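Chapter 5
Surfaces, Containers, and Carriers: Keeping a Shared Work Table in Order

Learning Objectives

After studying this chapter, the student should be able to:
explain the difference between a surface, a container, and a carrier;
choose a suitable desk organizer for a stated set of items;
describe how upright storage affects the use of a table;
set out a closing routine for a table used by more than one person.

Key Terms
carrier, closing routine, desk organizer, divider, file rack, footprint, resting place, upright storage

5.1 Introduction

Chapter 4 dealt with storage that is fixed to a building: closets, wall shelving, and built-in cabinets. The present chapter turns to storage that can be picked up and moved by one person. Most of it is small, inexpensive, and bought without much thought. It is also the storage that people handle most often during a working day.

A table in a study room, a reception area, or a teaching space is seldom used for one purpose only. It may hold books in the morning, serve as a place for cutting and gluing after lunch, and be needed clear for a meeting later on. Each change of use requires that items be taken away, put back, or set aside. The time spent on these changes is rarely recorded, and for that reason it is often left out of planning.

The survey by Xie and Qin, discussed in detail in Section 5.4, covered 441 shared tables in offices and training rooms. The authors recorded each item left on a table at the end of the working day, 2,433 items in all, and sorted them by type. Paper goods formed the largest group. Bags and cases formed the second, although most of the rooms had hooks or lockers close by. Students should keep this second finding in mind when reading the case study of the Zuden training rooms at the end of the chapter.

5.2 Three Classes of Object

This textbook follows the classification proposed by Monique Chauvin, who divides the equipment of a work table into three classes.

A surface is any flat area on which work is done. Its value lies in the part of it that is free. A surface that is fully covered has become a shelf, and an awkward one.

A container is an object that stays in place and holds other objects. Desk organizers, trays, and file racks belong to this class. A good container has a small footprint for the amount it holds, and it shows the user where each item is to be returned.

A carrier is an object that holds other objects while they are being moved. Bags, cases, and lidded boxes are carriers. A carrier has two states, full and empty, and it needs a resting place in both. In practice the empty carrier causes more difficulty. It has no firm shape, it spreads over whatever is beneath it, and its straps catch on nearby items.

Some products belong to more than one class. The Tuvau tray, which has a folding handle, is a container on the table and a carrier in the hallway. Such products are treated in Section 5.5.

5.3 Upright Storage on the Table

Books laid flat in a pile take up the area of the largest book, and the lower ones cannot be removed without lifting the rest. The same books placed upright take up only their combined thickness, and each can be withdrawn alone. Upright storage does require support on both sides. Where a slot is much wider than the book placed in it, the book will lean, and over a long period its binding may suffer. Dividers should therefore be chosen to suit the thickness of the books – a point often missed when organizers are ordered in bulk.

The combined organizer joins a file rack to a group of pen cups in a single piece. It suits a table where reading and writing take place together, and it leaves one object to lift when the surface is wiped. Its position should be settled before any other item is given a place, and the area in front of it should be kept free for work. The cream-white organizer shown at the close of this section holds two books upright in its rack, the right-hand one leaning slightly, while its pen compartments stand empty. The navy-blue bag, by contrast, lies flat and partly crumpled on the tabletop, and it illustrates the problem of the resting place raised in Section 5.2. Before reading further, students should decide where they would keep such a bag and write down their choice for use in Exercise 16.
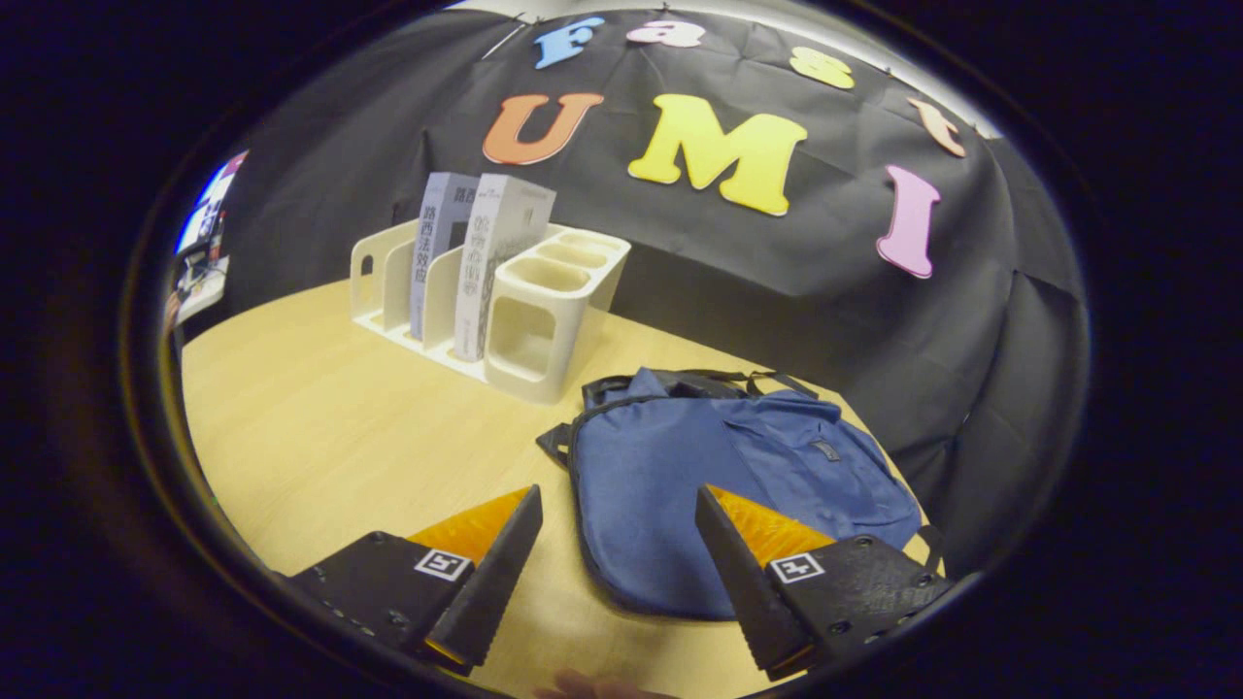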